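Switching the trash over to pay-per-bag

September 3, 2024

Moswood went to pay-per-bag trash this summer and I have been asked about it enough times at work that I am going to write down how it has gone for us and then send people the link.

For anyone who lives elsewhere: the town used to pick up whatever you left at the curb, and the cost was buried in the property tax bill. Now you buy town bags at the hardware store or the supermarket, and the truck only takes those bags. Recycling is still free, and so is yard waste if you take it yourself. The bags come in two sizes. We buy the small ones.

There are two of us in the house, plus a dog. Before the change we put out a full barrel most weeks and I never thought about what was in it. The first week of the new system I used three bags and was annoyed. So I spread an old shower curtain on the garage floor and went through one of them, which I recommend doing once and in gloves.

Most of it was food. Coffee grounds, peels, the ends of bread, rice that had gone hard in the fridge. A good part of the rest was packaging that could have gone in the recycling if somebody had rinsed it. There was also a lot of air. I had been tying bags up half full because the kitchen can is small and it starts to smell by the third day.

Taking the food out fixed the smell, and that fixed the half-full bags. We keep a lidded pail under the sink and empty it into a compost bin behind the shed. I bought the bin used from Meenakshi Dubey two streets over, who was moving to a condo. It is missing one of its sliding doors at the bottom and I have a piece of slate leaned against the gap. Nothing has gotten in so far.
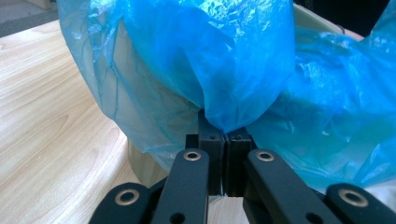

The compost itself is slow. I was putting in too much kitchen stuff and not enough dry stuff, and by July it was a wet gray block. Jyoti Nautiyal, who runs the plant table at the Saturday market, told me to tear up cardboard and put in as much of that as I put in food. I did, and turned it with a garden fork every weekend, and it has come around. I don't expect to have anything I can use on the beds until spring.

Meat and bones don't go in the compost. Those I keep in the freezer in an old bread bag until the night before pickup. My wife did not love this at first. It takes up a corner of the bottom drawer and she has gotten used to it.

The other change is grocery bags and bread bags and all the thin plastic that can't go in the curbside bin. The recycling center on Mykhailiuk Road has a drop box for it by the front gate. It has to be clean and dry, and they mean it. I hang the ones that had produce in them over the dish rack and stuff them all in a bigger bag on the back of the pantry door. I drive over when that one is full, usually when I have yard waste to take too. The center is closed Mondays. The sign says it is open until five but the man at the gate starts waving people off before that.

A few things I still don't have an answer for. Cat litter, if you have a cat, is heavy and it all has to go in the paid bags, and my neighbor is not happy about it. The town bags are also weaker than the ones I used to buy. I had one split on the porch steps in June with chicken wrappers in it. I now carry them from underneath. I called the public works office and the woman there said they had heard the same from other people and that a different supplier was being looked at for October. I will believe it when I see the new bags.

People ask whether it has cut down on dumping or made it worse. I can only say what I see on my own walk. There was a mattress by the reservoir gate in the first month and it was there for two weeks. I haven't seen anything since apart from cans, and there were always cans.

We are down to one small bag a week, sometimes one every two weeks if we have been away. The tax bill did not go down, and I have written to the selectmen about that. The reply said the savings would show up in next year's budget. I kept the letter.

If you are just starting, buy one roll of the small bags before you buy any of the large ones. The store will not take back an opened roll. I have most of a roll of large ones in the garage if anybody wants to trade.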